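FOR IMMEDIATE RELEASE

Zuzana Gajdoš feature "Vrabec" locks picture, sets fall festival push

Jun 11, 2024 - Prarneo Pictures confirmed this morning that "Vrabec," the debut feature from writer-director Zuzana Gajdoš, has locked picture. Sound mix next. Color after that. The film is being readied for festival submission, with sales handled in-house for now.

"Vrabec" follows Zita, a night-shift baker in a river town who starts getting phone calls meant for the previous owner of her apartment. She doesn't correct the callers. By the end of the first week she is giving them advice. By the end of the second she is on a train to meet one of them. Running time just under 2 hours.

Shot mostly at night. Mostly real locations - a working bakery, a train depot, one very cold swimming hall. Principal photography wrapped in March after a stop and a restart when the river came up and took the main location's basement with it. The basement scenes were rewritten for a stairwell. Gajdoš says she prefers them now.

"I had written a long talk down there, two pages of it, everybody explaining themselves," said Gajdoš. "In the stairwell you can't sit down. People say less. The actress playing Zita has one line and then she goes up the stairs. I kept the one line and threw out the rest."

The screenplay went through 10 drafts, the earliest of them a short meant for a single room and a single voice. Prarneo came on at draft four and asked for the train journey to stay in, which at that stage was the most expensive page in the script. It stayed in. It runs the better part of the third act and was filmed aboard regular passenger service, in small blocks, with a reduced crew of camera, sound and director and whoever could carry a bag.

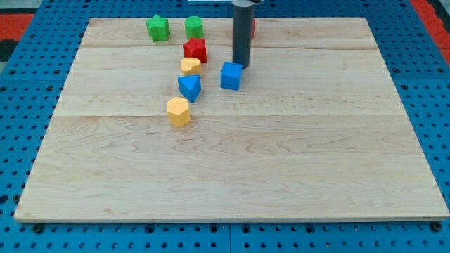
Photography is in a boxy ratio, with a long lens used for the phone scenes so that the apartment closes in on Zita as the calls go on. Gajdoš and her camera team agreed early on no music under any of the calls. You hear the refrigerator, the street, the neighbor's TV. The score, such as it is, comes in at the depot and is played on accordion and one cello.

Production design was kept close to what was already in the rooms. The bakery's own tiles, own trays, own clock (which ran slow, and still runs slow in the film). The apartment was dressed from scratch over three days with furniture borrowed from residents of the same building, all of it since returned, minus a lamp that got broken in the scene where it was supposed to get broken.

Editing took place at Dreltura, the post house that is also a minority co-producer on the picture. Dreltura will do the mix and the final deliverables as well. The first assembly ran long, with a subplot about Zita's brother and his van. The van is gone. The brother is still in it, in one scene, eating.

"We had a version where every caller got an ending," Gajdoš said. "It was tidy and I couldnt stand it. Now there is a man who calls about a dog and you never find out about the dog. People at the test screening were angry with me about the dog. I think that is a good sign, maybe. I'm told it is."

That test screening was held for an invited audience of 175 in a house the company has used before. Written comments were collected and a handfull of small changes made to the opening reel. No further test screenings are planned. The title, which means "sparrow," was also put to the audience and will be kept in all territories. Prarneo had looked at an English-language alternative and has dropped it.

Festival plans: submissions go out this month. Prarneo is not naming festivals until there is something to name. A hometown screening for cast, crew and location hosts is set for the fall in the old municipal cinema, which seats up to 970 and has agreed to open its balcony for the night. Details to follow to those on the list. If you lent us a chair you're on the list.

Press materials: a short synopsis, long synopsis, director's statement and cast list are available now on request. Trailer is being cut and will be sent to accredited press ahead of general release. Screener links after the mix, not before, please don't ask for the temp version. Interviews with Gajdoš can be arranged by phone or video in English, Czech or Slovak. Mornings are best.

About Zuzana Gajdoš
Gajdoš worked as a script supervisor and then as an assistant editor before turning to directing. She made a couple of shorts, both about people on public transit. "Vrabec" is her first feature. She is writing a second.

About Prarneo Pictures
Prarneo Pictures develops and produces low-budget fiction features by first- and second-time directors.

About Dreltura
Dreltura offers picture editing, sound and finishing for independent film, and co-produces a small number of titles.

Press contact: Prarneo Pictures, press desk. Please put "Vrabec" in the subject line.

###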